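SARMIENTO -- Small desk fans with cartoon faces have filled the seasonal shelves again, and the sellers would like shoppers to believe that a cute base and a pastel shell add up to a cooler home office. A look at what is on offer in town this month suggests that buyers should keep their receipts.

The latest push comes from Preleo, a housewares shop on the north side of Sarmiento, which began a "Cool Desk Month" promotion in July. The store says it has sold 211 of the little fans since the promotion started. It did not say how many came back, and when asked twice, a spokeswoman said returns were "in line with other seasonal goods." She would not say what that line was.

The claims on the promotional flyer are generous. One fan is said to be "whisper quiet." Another "replaces air conditioning for one person." The flyer gives no noise reading and no airflow figure to back up either statement, and the shop could not supply them. A fan moves air across the skin, and that can feel pleasant at a desk. It does not lower the temperature of a room, and no amount of printing on a box will change that.
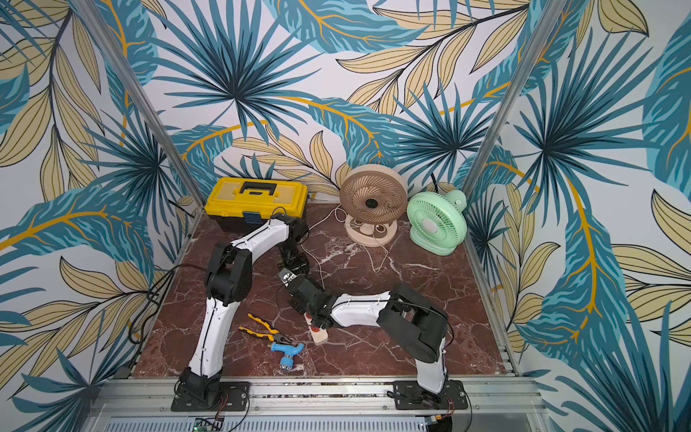
The shop's answer is that customers are buying a mood as much as a machine. Patterned wall panels, marble tabletops and a fan to match are what people want, the spokeswoman said, and she pointed to the palm-leaf prints that keep showing up in home decor. That may be so. Looks are easy to judge in a store, though, and the motor is hard to judge anywhere except at home, at two in the afternoon, with the window shut.

Nekton, a local buyers' club that keeps a log of complaints about small appliances, says it has 1,243 entries on file going back several years, of which 80 concern desk fans. The club is careful to note that people with working fans rarely write in. Even so, the fan complaints run along familiar tracks: rattling after a few weeks, a head that will not hold its tilt, and a safety cage that cannot be opened for cleaning.

That last one deserves more attention than it gets. Dust collects on the ribs of a fan cage whether the fan has a face on it or not, and the close spacing of the ribs on many small models leaves little room for a cloth. Preleo's flyer calls its fans "easy care." The instruction leaflet tells owners to unplug the fan and use a soft brush, and it has nothing to say about reaching the blades. 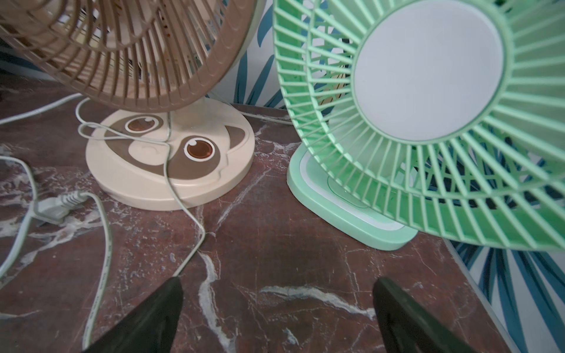
Color is the other selling point. Beige, brown and mint green are the shades of the season, according to the flyer, and the animal faces are described as "collectible." Shoppers have heard that word before. A fan bought to be used in August and put in a closet by November is a fan, and its resale value will depend mostly on whether it still turns.

Price is harder to argue with. Preleo is asking $22 for the basic model, a sum that many people will spend without much thought. The shop says this is a saving, but it could not point to a time when the fan was sold for more. The markdown tag shows a higher "compare at" price, and the spokeswoman said that number came from the supplier.

Wena, a secondhand store a few blocks away, has a bin of used desk fans by the door and will plug one in for anyone who asks. The clerk there said that character fans arrive every fall, most of them running, a few of them loud. The store does not offer a warranty. Then again, the warranty on the new ones covers only the first season and asks the buyer to pay for shipping both ways -- a poor bargain on something this cheap.

Nekton's advice to its members is plain enough. Ask to hear the fan at its top speed before paying. Tilt the head and see if it stays put. Check whether the cage comes off, and find out what tool is needed. Members are also told to set the fan on a hard surface when they try it, as a carpeted display shelf can hide a good deal of buzzing.

Preleo said it would "look into" putting a running fan on the sales floor. As of this week the display models were not plugged in. The promotion runs through the end of the month, and unopened boxes may be returned for store credit. Opened boxes may be exchanged for the same model only.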